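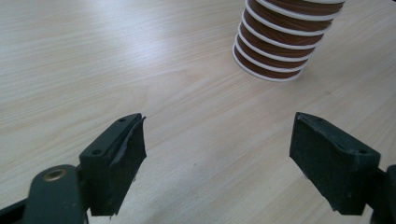
Stacked cups on a light wood-grain tabletop.

Setting Up a Drinks Table at Home

A drinks table takes very little work once you have a layout you like. Most of these tips come from hosting family lunches in a small apartment, with a few sent in by readers of the Filtside house pages.

Pick the spot first

Put the table where people can reach it from two sides. A corner looks tidy but only one person can pour at a time. Keep it away from the stove and away from the door people come in by. If the only free surface is the kitchen counter, clear a length as wide as your outstretched arms and leave the sink out of it.

Wipe the top before anything goes on it

Use a damp cloth with one drop of dish soap, then a second cloth with plain water, then dry it. Soap left behind leaves smears that show up as soon as the light hits the table from the side. Go with the grain pattern. On real wood, wring the cloth out hard and don't let water sit along the seams.

Sugar rings from soda or iced tea need warm water. Lay the wet cloth over the ring for a minute and it will lift without scrubbing. For coffee rings on a sealed top, a paste of baking soda and water usually does it. Test it underneath first - it can dull a glossy finish.

Order of things

Cups go at the end where the line starts, then ice, then drinks, then sugar, milk and stirrers. Napkins go last. Kanyarat Saengthong wrote to say she puts a second small tray of napkins by the chairs, and I have done the same ever since. Fewer drips on the rug.
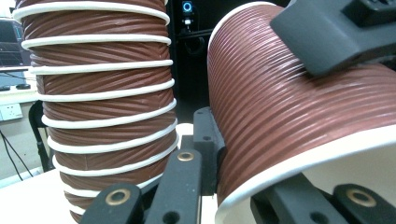 Paper cups

Keep them in the sleeve until the day. An open sleeve in a cupboard picks up dust and kitchen smells. Fold the end over and use a clothespin.

Stand the cups on a flat, dry part of the table. If the pile wobbles, split it in two. To free a cup that sticks, hold the one under it and give a small twist. Pulling straight up tends to bring three along with it.

For hot drinks, stop well short of the rim. A plain single-wall cup gets too hot to hold with fresh coffee, so let the pot stand a few minutes or buy the double-wall kind.

Ice

Make it the day before and bag it. Trays in a full freezer take longer than you think. Use a scoop or a big spoon, and set the bucket on a folded dish towel to catch the water.

Cleaning up

Put one bin for trash and one bucket for leftover liquid at the far end of the table. Cups emptied first make a much lighter bag, and the bag doesn't leak on the stairs. Many paper cups have a plastic lining, so check your town's rules before putting them in with the paper.

Wipe the table again the same evening. Lemonade is far easier to get off before it dries.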